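The email said the breakfast station was being "augmented," and I spent most of my coffee trying to decide whether I was the thing being augmented or the thing being augmented away.

I make breakfast at Prernumora, a building full of offices whose tenants get toast as part of the lease. On a normal October morning we send up 304 slices. Akosua Akpalu does the jam and I do everything else, or she says she does everything else and I do the bread. The contractor is Katsaros, and Katsaros wanted us in the test room at 7 a.m. to "share our process."

My process is that I put jam on toast. I had never said it out loud to a person with a laptop.
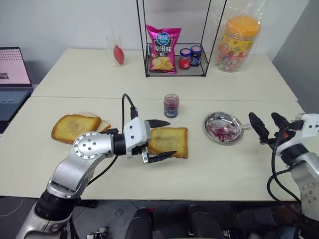 We were asked for a lot of detail. How much jam is enough? When do you stop? Akosua said you stop when it looks right, and there was a long silence while somebody typed that in. Then she was asked what right looks like, and she said "covered, but you can still tell it's bread," which I thought was pretty good for that hour.

By the end of the first week they had a number, 18 grams, and she has been spreading by feel ever since just to spite it.

What the arms get wrong

Mostly the things I didn't know were skills. Bread is soft in the middle and it moves when you push on it, and every slice is its own shape. A spoon goes into a jar at one angle and has to come out at another. I've done this for 11 years and could not have told you either of those things before October. 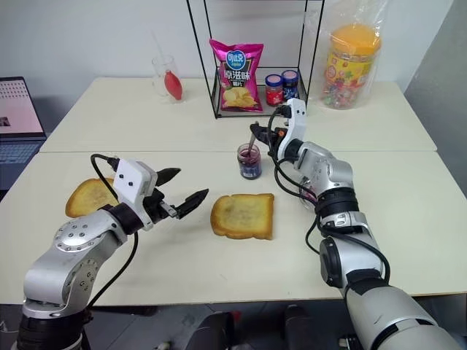 What it changes for us

So far, my title. I am now a Station Lead, with no station to speak of and the same pay. I fill jars, wipe things down, and write in a log when something goes sideways - "jam in the wrong place" is a category, and I'm proud to say I named it.

Akosua got the better end of it. They want her there for every session, and she stands with her arms folded and says "no" until it's a yes. She asked for a raise on the strength of that. Katsaros is thinking it over. 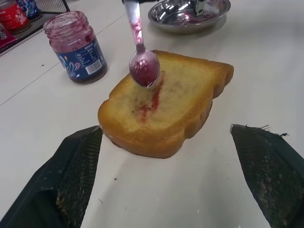 What I'd like in writing

That the morning shift keeps its hours through spring. That if the arms go upstairs, one of us goes with them, on the clock. And that whoever wrote "augmented" comes down and does one breakfast by hand. I'll lend them my apron. The strings are bad.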